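Home News Projects People Contact

5 December 2020
By Siv Westerberg

Frøydis Rønning wants 200 folding runs from her two-armed robot at Zonen, and she is grinning because she has 80. 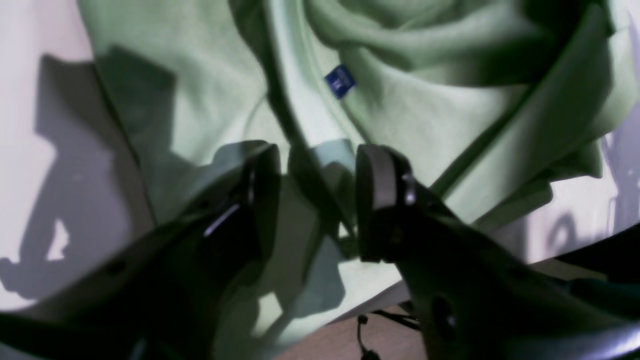 "Cloth is wonderful," she says. "It never lands the same way twice, so every run teaches the model something!"

She drives the arms herself, start to finish, and the system learns from the recordings.

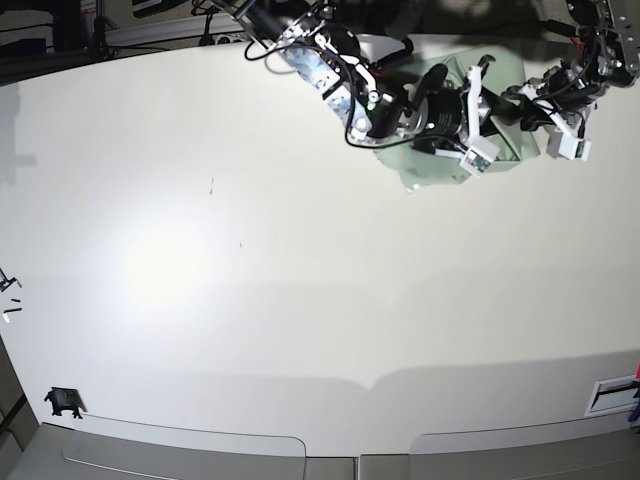

Her rule is to begin from a mess. "People tidy up first, and then the model only knows tidy." A pale green heap like this one, all creases, is what she likes best.

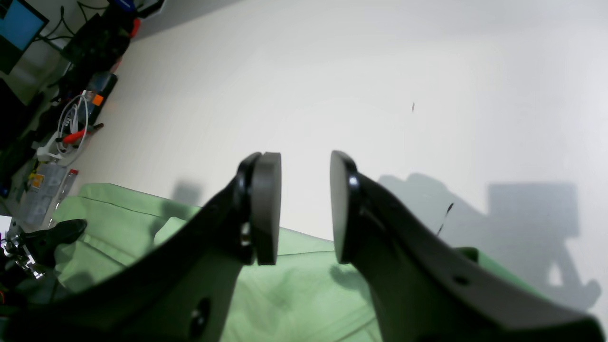 Bad runs stay in too - clearly labelled - and she goes back over them in the evening.

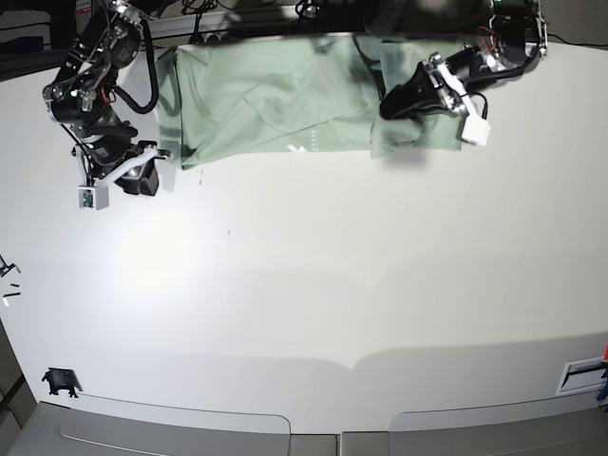

"In June I had 2 good ones," she says. "I rang my mum."

Towels are next.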